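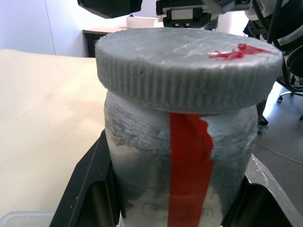 I've been wanting to talk to Noémie Fehr about jars for ages, ever since she put a stop to my habit of buying new ones. She runs Hastero, the home-sorting business in Piltness (if you've had a cupboard go wrong anywhere between here and Planmont you've probably had her card pushed at you), and I'd heard she could go on about lids for an hour. She can! It was nearer two. We started with the big grey jar with the strip of red tape down its front, a plain, chalky old thing that looks as if it has been dusted with flour, and I asked her straight off whether tape counts as a label or whether she was just being lazy.

"Tape is a label," she said, quite firmly. "Tape is the best label. You can see red from the other side of a room. A nice cream sticker with brown handwriting on it, you've got to walk over and put your glasses on."

I admitted that I own a label maker, and she asked me when I'd last used it. It was the week I bought it. I did the pasta, the rice and one shelf in the bathroom, then ran out of the special ribbon and never ordered more. She wrote something down at this point and I still don't know what.

Her method, if you want to call it that, is one colour for each sort of thing, and never more colours than you can remember without a list. Red is for whatever has to be kept together. Mine would be the packed lunch bits, she decided, after I'd told her what our mornings are like. At her own house red is baking. She doesn't mind what it means so long as everyone who lives there agrees, and she gets them to choose it themselves, at the table, before she opens a single cupboard.

"If I choose, it lasts until I've got my coat on. If the seven-year-old chooses, it lasts for years, and he'll tell his dad off about it as well."

I wanted to know about scissors. Does she cut the tape or tear it? I'm a cutter, and I'd assumed a professional would be too, but she tears every time. A torn edge is ragged and she likes that, you can find the end with your thumbnail when you want to take it off again. She only gets the scissors out for glass, where she says a ragged edge annoys her for reasons she can't explain.

The next thing was lids, and here I'd better say that I had no opinions on lids before this conversation and now have several. Noémie goes for a wide screw lid with ribs all round the side, and she'd sooner have that on an ugly jar than a lovely smooth lid on a lovely jar. Clip tops she will put up with. Cork she won't have in a kitchen at all.

"People choose a jar standing in a shop with clean dry hands," she said. "You don't open it with clean dry hands. You open it with butter on your fingers and the phone going. So I want something to get hold of."

She'd learned that from Jairo Lozano, who taught her the trade when she was first at Planmont and who used to make new starters rub their hands with cooking oil and then open every container in a client's larder. Anything they couldn't shift went in a box for the charity shop. She did it to me, more or less, with hand cream out of her bag, and I was beaten by a smart little steel-topped caddy of the kind I've got four of at home.

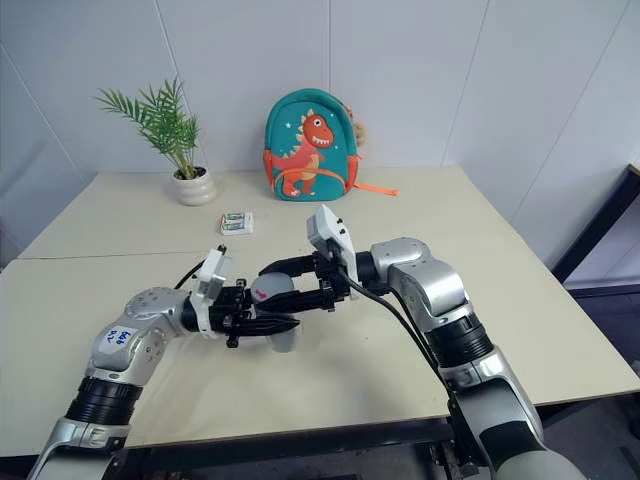 Page last changed: August 2022

Then we got on to tables, which I hadn't planned at all, but I'd said something in passing about ours being a dumping ground and she pounced on it. Her view is that a table in a family house will always have things on it and there's no use pretending. A plant, a school bag, some batteries somebody means to put in something, that's an ordinary table to her. The teal backpack with the orange dinosaur on it set us both off about school bags in particular, and I got my notebook out again.

"Where does yours go?" she asked. I said it goes on a hook. She waited. I said all right, it's supposed to go on a hook, but it goes on the table, and then at supper it goes on the floor and I fall over it.

"So it lives on the table. Give it a place on the table."

I said surely the point was to get it off, and she shook her head. She gives the bag one end, always the same end, against the wall if there's a wall, and then works out what else can go there beside it without anybody minding. A plant is good company for a bag, apparently. A palm especially, being tall. It marks the corner, so people stop pushing things any further along, and you aren't tempted to stack on top of it. I've tried this since with the only plant I've managed not to kill, a rubber plant called Gerald, and I will say the bag has been in one place for most of a fortnight.

Batteries she's much stricter about. A packet left out on a table means there's a job that hasn't been done, and she'd like you to do the job there and then or else put the packet back where batteries are kept. She was rather stern with me about loose ones rolling round in a drawer with the keys. Keep them in their packet until you want them, and don't decant them into anything, however much you fancy a jar of batteries (I had fancied a jar of batteries).

What about see-through tubs, I asked, are they the answer to everything? I'd bought a great stack of them from Adeyemi, the hardware shop by the station, on the strength of a magazine article. She laughed at me a bit. She likes a clear tub for small stuff that gets used every day, where you're really only checking how much is left. For anything else she thinks it turns a cupboard into a display of half-empty packets.

"And they all want to be square, don't they, to fit. Then the lids are nearly the same size as each other but never quite. I had a client, Vernon Melnyk, he won't mind, he tells everyone. He had 471 lids. We counted them for a bet. He'd guessed sixty."

How many tubs did they go with? She wouldn't say, only that the lids won.

She has Siu-fong Lai working with her now, three days a week, and the two of them don't agree on everything. Siu-fong decants. She'll take flour out of the bag before the shopping's been unpacked, and her own larder is all one size, 1000 ml, bought in one go. Noémie would leave it in the bag with a peg on. They've settled it by asking the client one question at the start of the day, which is whether they read the cooking instructions on a packet. If you do, keep the packet. If you've never once read the back of a bag of lentils, decant away.

I do read them, every time. I've cooked the same rice since I left home and I couldn't tell you how much water it has. So that's me told.

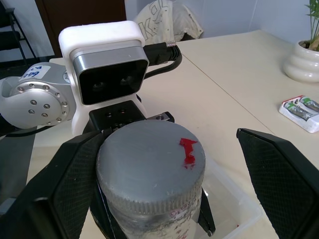

Grey jar, ridged lid, a bit of red on top

We came back to the red tape at the end because I'd thought of a question on the way to the loo. Why have any on the lid when there's a strip down the front? I'd decided it must be decoration.

"Drawers!" said Noémie. In a drawer, or a box, or on a low shelf, the top is all you ever see of a jar. She reckons most people label the front out of habit, from looking at shops, and then keep the thing somewhere below their waist. So if it's likely to be looked down on she wants a mark on the lid, and it needn't be neat. A scrap will do. A small splodge of red off to one side is plenty to tell you which one to pick up, and if it isn't in the middle you can also use it to see which way round you've left the lid, though I think that's a pleasure for the specialist.

There is a snag and she was fair about it. Lids wander. Two jars the same, both washed up, and the marked lid goes back on the wrong one and then you've got salt in your tea. So the body gets its own tape as well, in the same colour, and when they don't match you know somebody's been in a hurry. Jade Penner at the allotment shop told me much the same about seed tins when I mentioned it to her afterwards, except that she uses nail varnish.

Does it bother her if a jar looks tatty? Scuffs, streaks, the finish gone patchy?

"No. Why would it? It's a jar." She thought about that for a moment and then told me about the houses where she's seen a whole set thrown out over a few scratches on the tops, and another set bought, and those scratched by Easter. She'd far rather keep the old ones going. Check the thread on the lid, check it does up without crossing, give it a wipe round under the rim where the crumbs get in. An old toothbrush for the ribs. She does hers when she's on the phone to her mother.

I asked for one thing that readers could do this evening without buying anything, and she said to take every jar and tub you own, unscrew the lot, and put each one back together before it's allowed in the cupboard. Whatever can't find its partner goes. It takes less time than you'd think and you mustn't stop halfway to make tea. I did stop halfway to make tea, and I've still got a bag of orphans by the back door.

And the label maker? I'd half hoped she had forgotten. She told me to give it to somebody with an office.

Hastero takes bookings by phone for Piltness and Planmont, and Noémie says a first visit is a morning, with you there for all of it. She brings her own tape. If you'd like her to come and look at a garage she'll say yes but she won't be cheerful about it, and Siu-fong doesn't do garages at all.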